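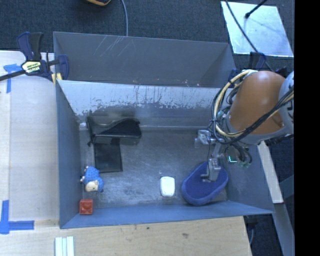

Contenedor abierto con objetos de distinto tipo, visto desde arriba. Al fondo, un segundo contenedor.

Organización de almacenes pequeños — Apuntes de la unidad 4: la caja de «varios»
Publicado por la redacción de apuntes, 6 de abril de 2025
Imprimir | Enviar por correo electrónico

Casi todos los manuales de almacén dedican un capítulo entero a clasificar y medio párrafo a lo que no se deja clasificar. El de Brultier, que usamos como lectura de base, propone 13 familias de artículos y asegura que con ellas basta. Tengo mis dudas. En cuanto se juntan en un mismo fondo un peluche o figura de animal, un bloque rojo y algo parecido a una pastilla de jabón, el esquema empieza a pedir excepciones.

4.1 Qué criterio usar

Los habituales son material, tamaño, uso y frecuencia de salida. Se suele decir que el uso es el mejor. Puede ser, si se conoce el uso. Ante una pieza negra con aspecto de funda, o ante un panel plano del mismo color, el alumno suele escribir en la ficha lo que supone, y la suposición pasa al inventario como si fuera un dato. Conviene anotar primero forma y color, y dejar el uso en blanco hasta comprobarlo.

El color tampoco es de fiar como criterio único. El animal de juguete es azul y la pieza ovalada grande también; agruparlos por eso no ayuda a quien viene a buscar ninguno de los dos.

4.2 El tamaño y lo que queda debajo

Regla del manual: lo plano abajo, lo voluminoso encima. Ahorra sitio, desde luego. El precio es que un panel delgado y oscuro, con otra cosa negra apoyada en un extremo, se pasa por alto en un recuento rápido. En el ejercicio del supuesto Eze (375 artículos) faltaban 51 en el primer recuento, y casi todos eran piezas planas. El manual lo atribuye a «falta de atención». Yo lo atribuiría a la regla.

4.3 El recipiente

Los catálogos prometen mucho. El de Nanlow habla de 2000 ciclos de carga «sin deterioro apreciable», sin aclarar qué se entiende por apreciable ni por ciclo. Un fondo metálico con roces y manchas y una pared con la pintura desconchada pueden seguir cumpliendo su función. Al revisar, separad siempre dos cosas: el desgaste de la superficie y el daño que afecta al contenido (cantos, juntas, puntos de óxido si los hay).

El método Zollbridge recomienda fondos claros para distinguir mejor las piezas. Con el jabón — si es jabón — sobre un gris apagado no hay problema. Con lo negro, depende de la luz.

4.4 Para la próxima sesión

Redactad una ficha por cada objeto del contenedor: forma, color, posición y grado de seguridad de la identificación. No se admite la palabra «varios». Entrega en mayo, en papel.

Apuntes relacionados
Unidad 2: Etiquetas que se leen y etiquetas que se despegan
Unidad 3: Recuento parcial y recuento completo
Unidad 5: Estanterías, altura y peso
Lecturas: Brultier, capítulo 6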